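Gripper kit – what we have, what we want, what it costs

Gallery page for the budget round. Put together in a hurry by Leonor Prata, October 22, 2021. Sugeng wanted something people could look at before the January order goes in, so – one picture for now, notes underneath, more pictures to be added when I get them off everyone's phones and laptops.

Quick background for the Prindell lot who weren't at the meeting. We're buying hand-held grippers for the demonstration work. Not arms. Arms are a seperate line and a separate argument, see the bottom of the page. The hand-helds are what people hold while they do the task, so they get dropped, knocked, leant on and lent out. They need replacing more often than the last plan allowed for.

Budget headings as they stand:

Hand-held units, complete
Finger pads and other wear parts
Cables
Tables, lights, bits of furniture
Repairs and postage to Bolbridge

Cristian Yupanqui has the spreadsheet. Ask him for the link, don't make your own copy. There are already two copies and they disagree.

On to the gallery.

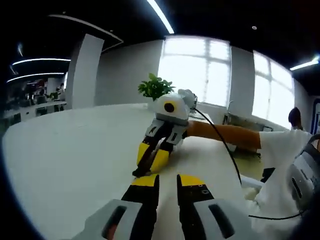

Hand-held grippers at the white table. Yellow finger pads, thin black cable off the back of the one in the middle.

Pads first. They're the cheapest thing on the list and the thing we run out of. Quote from Bolbridge is 11 pounds a set, 90 sets gets us the better price, and I'd take the 90. Teguh thinks that's too many. Teguh isn't the one who gets the messages when the drawer is empty.

Same pads on every unit, please. If we end up with two kinds again we'll be sorting them by hand all spring.

Cables. Last year's plan had no cable line at all, they came out of "sundries" and sundries was gone by Easter. Budget 5 spares per room. Longer ones if Jugah can supply them, the short ones pull tight as soon as anybody reaches across a table. Rocío Tejada is asking them for a price. No answer yet.

Also want strain relief at the gripper end. Small part, small money, put it in.

Camera lenses. Not on the wear parts list and should be. Scratches mean the recordings are no good and you don't always notice till the end of the week. Ask Bolbridge whether the lens comes off seperately or whether it's a whole new front. Makes a big difference to the figure and I have left that row blank until we know.

Tables. White tops, plain, big enough for two people to work without bumping elbows. Kunar quoted 182 pounds each, delivered, legs included. Fine by me. Cheaper ones exist but Sugeng had one at the old place and it wobbled every time somebody put a mug down.

Blinds. Yes, blinds, under "lights". Big windows are lovely until you look back through the recordings. No quote yet. Somebody measure the windows properly, all of them, width and drop, and send the numbers to Cristian – not to me, I'll lose them.

Spare units. Sugeng's question was whether to repair or replace. My view: keep one complete spare per table and send the broken one off without a rush. Paying for fast postage twice last winter was daft. The spare sits in a box with its cable already on it, labelled, and goes back in the box afterwards.

Training time. Doesn't look like equipment but it comes out of the same pot this year, so it has to go on the sheet. Half a day for each new starter, plus whoever is showing them. Teguh has done most of this so far and hasn't been charging it to anything. From January he will be.

Arms. Parked. Prindell want to share the cost of one and we've said we'll talk once the hand-held order is signed off. No money against it in this round, no point asking. If it comes back it'll have its own page.

Still needed before I can send this up:

Jugah cable price (Rocío)
Lens question to Bolbridge (me)
Window sizes (anyone with a tape measure)
A yes or no on the 90 sets (Sugeng)
Delivery address for the tables, becuase Kunar won't hold the quote without one

More pictures to follow. If you've got decent ones of worn pads or a frayed cable, send them over full size, I can't do anything with thumbnails. Comments on the figures to Cristian, comments on the page to me.

Leonor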